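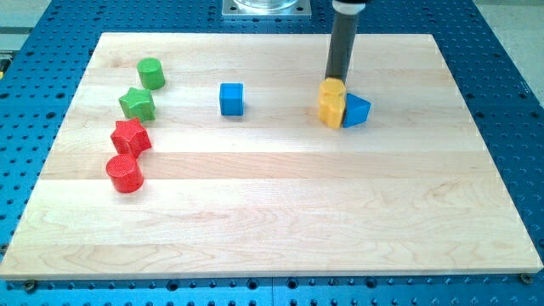 3 min read

Workshop notebook, block sorting project
January 2020

Back on the cell after the break. The aim for this session was to get the pushing routine to a state where the second-year group can start on it without one of us holding their hands. We are partly there.

Layout: wooden board on the perforated table, seven blocks out, front half of the board left clear as the goal area. The greens and reds are over on the left, the blue cube is on its own towards the back, and the yellow block and blue triangle are close together on the right. I want to keep that close pair as a standard start for the tests. Pushing one block away from its neighbour is where most of the student code falls over, and a start with everything well spread out tells us very little.

Checks before running anything:

Board position. Measured from the table edge to the front left corner of the board, and it had crept by 5 mm compared with the number in the Boersma sheet. I put it back and tightened up. Please don't lean on the board when you reach across for a block.

Tip height. With the old setting the tip grazed the wood on the far side but not near the front. Raised it a little and slowed the approach. It will need doing again if anyone takes the tube off.

Colour thresholds. Green and blue are fine. Red shifts when the ceiling lights are off, so leave them on, even in the middle of the day. Yellow is fine on its own but the paler streaks in the wood get picked up if the lower limit is set too loose. Arnout Geerts has a version with tighter limits on the Merkley branch and I have copied his values over.

Then a batch of single pushes using the planner in Ernia. I stopped at 58. The cube is easy and goes more or less where it is sent. The stars turn as they go, depending on which point the tip meets first, and end up short of the target. The cylinders are fine while they stand up. On their sides they roll, and the planner has no idea what to do about that. I have not tried to fix it. For now, if a cylinder goes over, stop the run and stand it up by hand.

The yellow block is tall for its width and tips if pushed high up. Lowering the contact point helped on the few tries I gave it. Needs a proper test.

Logging now writes one line per push – start position, end position, block name, and a flag if the run was stopped by hand. The old format wrote the whole path and the file had got to 1060 lines before I noticed. I kept a copy in the Jornside folder in case anyone wants the paths for their report.

For the students: the task as set is to bring all the blocks of one colour together in the clear half, starting from the layout described above. They choose the colour. Speed doesn't count until June, when we do the final runs, so there is no point in them turning it up now. The limit in the settings file is 585 and I would like it to stay there.

Still to do:
Test the yellow block with the lower contact point
Add the lying-down case for cylinders, or at least detect it
Write up the start layout with measured positions
Ask Arnout whether the Merkley branch is ready to merge
Spare tip – the one in the drawer is the wrong diameter

Arm parked and power off at the wall when I left. Blocks are back in their box.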